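Início › Blog › Casa e energia

Humidade e condensação no quarto: notas de um inverno com higrómetro

Publicado em Casa e energia · 2 comentários

A condensação interior aparece quando a temperatura de uma superfície desce abaixo do ponto de orvalho do ar que lhe toca. Com o ar a 19 °C e 70 % de humidade relativa, o ponto de orvalho anda pelos 13,4 °C. Num quarto com parede exterior sem isolamento, o canto junto ao teto chega a esse valor em qualquer noite fria de janeiro. O bolor dispensa água líquida: basta-lhe uma humidade superficial acima de 80 % mantida durante vários dias.

Fiz o registo num apartamento em Palovia, segundo andar, fachada a norte, caixilharia substituída pelo proprietário anterior. A substituição melhorou o conforto e piorou a qualidade do ar. As janelas antigas deixavam passar ar suficiente para renovar a divisão durante a noite; as novas são estanques e não foi prevista qualquer grelha de admissão. O erro é comum em reabilitações parciais.

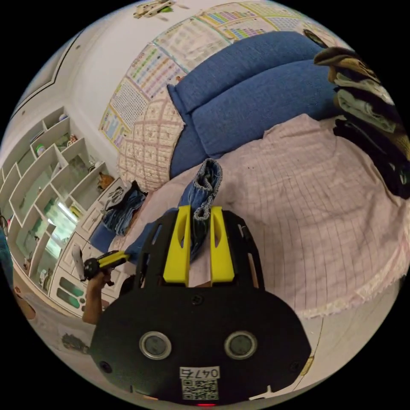 O quarto.

Um adulto a dormir liberta entre 40 e 50 gramas de vapor por hora. Duas pessoas, oito horas: até 700 gramas de água numa divisão fechada, sem contar com roupa a secar. Parte é absorvida pelo estuque, pelos têxteis e pelo colchão, e regressa ao ar durante o dia. Por isso a leitura da manhã, isolada, diz pouco. Interessa a curva completa.

Usei dois sensores Lerotari, um na mesa de cabeceira e outro encostado à parede exterior, a meia altura. Antes de os instalar, verifiquei-os com o método do sal: cloreto de sódio humedecido num recipiente fechado, 75 % de humidade relativa à temperatura ambiente. Um deles lia dois pontos acima e foi corrigido na folha de cálculo. O ficheiro final tem 3205 leituras, com falhas num domingo em que faltou a luz e o recetor não arrancou sozinho.

Resultados, por ordem de efeito:

Porta do quarto aberta durante a noite. Foi a medida com maior impacto. O pico de humidade baixou e chegou mais tarde, já perto das seis da manhã.

Arejamento curto ao acordar, janela toda aberta, dez minutos. Funciona se for repetido à noite. Uma só abertura retira o vapor do ar, mas o que ficou nos materiais volta a libertar-se nas horas seguintes.

Janela em posição basculante durante a tarde. Não recomendo no inverno. Arrefece a padieira e as ombreiras, que são as zonas onde o bolor começa.

Móveis afastados 5 cm da parede exterior. O efeito no ar é nulo, na superfície é apreciável. Atrás do roupeiro encostado, a parede estava quase dois graus mais fria do que na zona livre.

Desumidificador. O modelo que testei, um Wudton de compressor, perde rendimento abaixo dos 15 °C, como todos os do género. Em divisões frias convém um modelo de adsorção, com o consumo elétrico correspondente.

Falta a extração mecânica. A casa de banho tem conduta, o quarto não. Em maio tenciono cortar a base da porta para garantir passagem de ar e ligar um extrator de caudal baixo em contínuo na casa de banho. Pedi orçamento à Mikuš e aguardo resposta quanto ao diâmetro da conduta existente, que ninguém mediu.
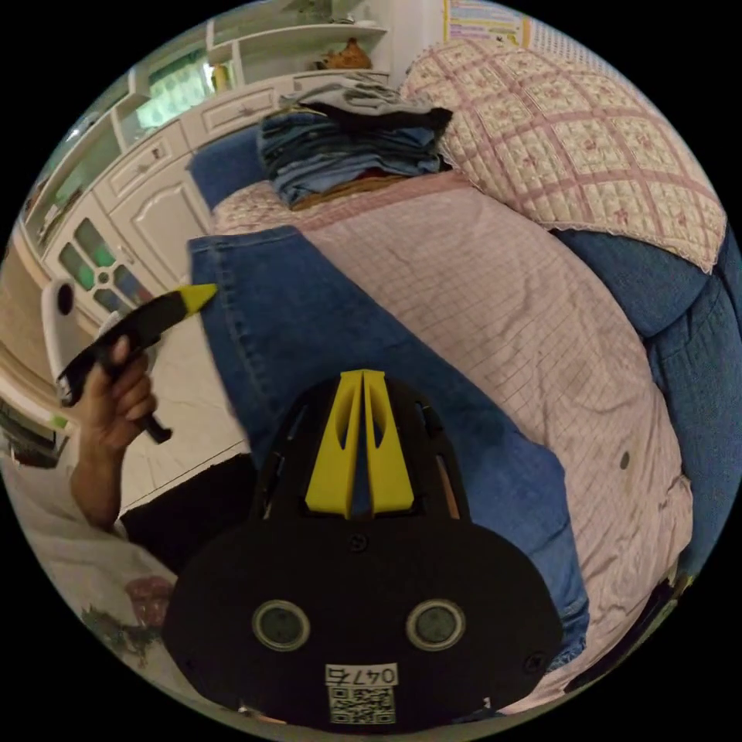 Viera Štěpánek escreveu-me a discordar da ordem da lista. No caso dela, a porta aberta só transferiu o problema para o corredor, que não tem aquecimento, e o bolor surgiu atrás dos casacos. Sugere medir também as divisões vizinhas antes de mudar hábitos. A objeção é válida: o vapor vai para onde houver superfície fria. No meu caso o corredor é interior e mantém-se nos 18 °C, mas não coloquei lá sensor.

Quanto à limpeza do bolor já instalado, a lixívia descolora a mancha e pouco faz em profundidade no estuque. Usei álcool a 70 %, com a divisão ventilada e sem chamas por perto, e só pintei depois de a parede secar por completo. A tinta antifúngica atrasa o reaparecimento; a temperatura da superfície continua a ser a mesma.

Etiquetas: condensação, ventilação, ponto de orvalho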